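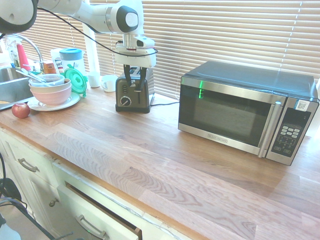 Stornach kitchen arm kit: anyone past the first month?

svk_bench
Posted in May, 9:40 pm
I've been running the Stornach kit on my kitchen counter and I'm trying to decide whether to keep it. The return window is still open. My unit came with the arm, the two-finger gripper, the wrist camera and a year of their Vivach software.

My test jobs are all toaster jobs. Pick a slice off a plate, put it in the slot, push the lever, take the toast out. Current numbers from the Vivach log:

Total attempts: 1,541
Failed and needed me to step in: 214

Most of the failures are on the way out of the slot. Going in is good. If the slice sits low, the fingers go down, touch the metal guide, and the arm does a protective stop. Then you have to clear it from the tablet.

Is that normal for this kit, or do I have a bad calibration?
Svenja Kohlhase

tai_owner
Reply 1
That sounds normal to me. The stock fingers are too thick for a toaster slot. They're fine for mugs, fruit, bowls, handles. I had the same stops until I ordered the narrow set. Check the price first, they are not cheap.

Also, please tell me you are unplugging the toaster before the fingers go in there.

svk_bench
Reply 2
All of the removal runs are done cold and unplugged. Same slices of stale bread, over and over. I only do the lever push with power on.

Did the narrow fingers need a new tool file or does Vivach pick them up?

tai_owner
Reply 3
New tool file. It's on the support page under accessories. If you skip it the arm thinks the tips are shorter than they are and you will drive them into the counter. I did that once. No damage to the fingers, small dent in the counter.

cmyau
Reply 4
I'm going to disagree with the finger theory. I have the stock fingers and my failure rate is well below yours on a two-slot toaster. What fixed it for me was redoing the hand-eye calibration after the arm had been running long enough to warm up. The quick start has you calibrate right after power on. Mine drifted enough to matter in a slot.

Steps I used:

1. Run the demo motion for 10 minutes.
2. Put the calibration board flat on the counter, in the part you use most.
3. Take the long calibration, the short one is not good enough.
4. Save it under a new name so you can go back.

Chih-ming Yau

wychiang
Reply 5
Before either of those, look at the cable. The black one along the arm. If the loop is tight anywhere near the wrist it pulls when the gripper points straight down, and that's the pose you use for a toaster. Support told me to leave more slack than the manual shows. My stops dropped a lot after that and I changed nothing else.

Also, striped butcher block is a hard surface for the depth view, at least on my unit. I put a plain gray mat under the things I pick up. Toaster itself can stay on the wood.

Wing-yan Chiang

cmyau
Reply 6
A cable pull would show up as a torque warning in the log before the stop. Svenja, do you have those?

svk_bench
Reply 7
Some. I went back through the last batch and there are torque warnings on joint 5 before a good part of the stops. Not all of them. So it may be the cable and something else.

I'll do the slack first, then the warm calibration, and only then think about fingers. One change at a time or I won't know what helped.

pinyu_y
Reply 8
Can I ask the dumb question? What does this do for you that a person standing at the counter doesn't do in four seconds? I looked at the Stornach page and the price is what I paid for my last car.

svk_bench
Reply 9
My mother has very limited use of her hands and wants to make her own breakfast without someone coming in. If the kit can do toast and the microwave door every morning, it's worth it to us. If it does it six days out of seven it isn't, and that's roughly where I am now.

pinyu_y
Reply 10
OK, fair enough. Then I'd want to know about the microwave too. Is yours a push-button door or a handle?

svk_bench
Reply 11
Vertical handle on the right side of the door. The kit does that well. It grips the bar and swings it. The keypad is the trouble. Small buttons in rows, and the closed fingertips are wide enough to hit two. I stuck a bump dot on the one she uses and that helped her more than it helped the arm.

shihchieh_yeh
Reply 12
I install these. For keypads get the Iltum stylus tip, it clips over one finger and comes off by hand. It works with the stock fingers and the narrow ones. You lose a bit of grip on that side while it's on, so don't lift anything heavy.

On the original question, both of them are right. Thick fingers and a cold calibration add up. With a slot you have very little room and each one uses part of it. I would not return the kit over this. I would ask support to swap the fingers at no charge while you're still in the window, they have done it for two of my customers.

What I would complain about is the protective stop. Clearing it from the tablet is no good for a user who can't handle a tablet. There's a big external reset button they sell, but it should be in the box for anyone buying this for home use.

Shih-chieh Yeh

tai_owner
Reply 13
Not sure I agree on the reset button. A stop is a stop. I don't want my dad hitting a big button over and over while the arm is pushing on something. Someone should look at it first.

shihchieh_yeh
Reply 14
It backs off along the path it came in on and waits. It doesn't retry until you start the job again. But yes, set a limit on it. It's in the safety page, default is no limit, and I change that on every install.

svk_bench
Reply 15
Update. Re-routed the cable with more slack and the joint 5 warnings are gone. Still getting stops at the slot, but fewer. Warm calibration is tomorrow morning. I've written to support about the fingers and the reset button and will post what they say.

cmyau
Reply 16
Post the numbers from before and after the calibration separately if you can. I'd like to compare with mine.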